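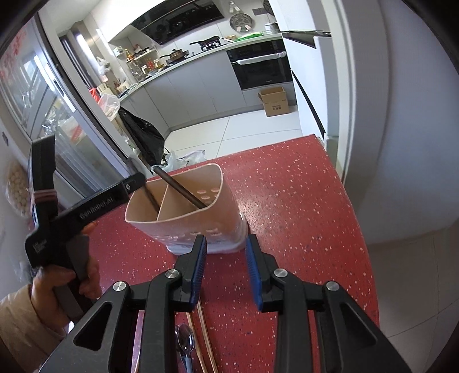
I have owned the Parkby two-section utensil holder since August, long enough to have opinions about a plastic box with holes in it. I bought it to replace a ceramic crock that grew something in the bottom. I won't say what. I didn't look closely.

The Parkby is a beige, square-ish thing with a divider down the middle, a perforated body, and a separate-looking pale base underneath. You put chopsticks on one side and spoons on the other. Within a day everyone in my house had put everything on both sides, so the divider is now more of a suggestion.

## Draining

Good! The holes go well up the face, so air gets in where it matters, and the spoons I put away damp at night are dry by breakfast. The base catches the drips and needs tipping out. I do this every couple of days, or when Takeshi Oshima comes over for dinner, lifts the holder, and looks at me.

Thin chopsticks are the weak point. A long one will lean over at a jaunty angle no matter how you load it, and if it's the only thing in its compartment it looks like it's trying to hail a cab. Pack more in and they prop each other up. Short spoons sink and have to be fished for.

## Looks

It's beige. On a quiet counter it would vanish, and I suspect that was the plan. My counter is red with speckles (inherited, and I've come to love it, leave me alone), and there the thing looks like a visitor from a dentist's office. The base has a little arch cut along the bottom edge, the one flourish anybody allowed themselves, and I find I'm fond of it.

Then there's the label, a band that goes across the lower part of the body, barcode and all. I meant to peel it off on the first day. I have now meant to peel it off for months. My last Ueda dish rack had a sticker that came away in 400 pieces and left a gray fuzz I scrubbed at until I gave up, so the Parkby can keep its barcode.
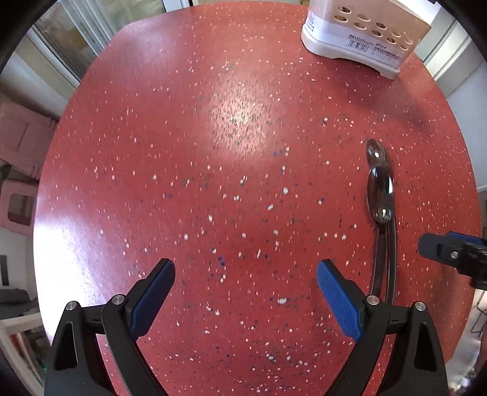

## Cleaning

Warm water, a bottle brush, and some patience with the holes. The corners by the divider collect a film if you ignore them. I have not tried the dishwasher and don't intend to find out.

## Should you buy it?

If your utensils currently live in a jar, yes. The Plulorano version is heavier and better looking, but it has no divider and the one my sister has in Hurulstead slides around when she grabs a ladle. Mine stays put unless bumped hard. I'd buy the Parkby again, probably in another color if they ever make one.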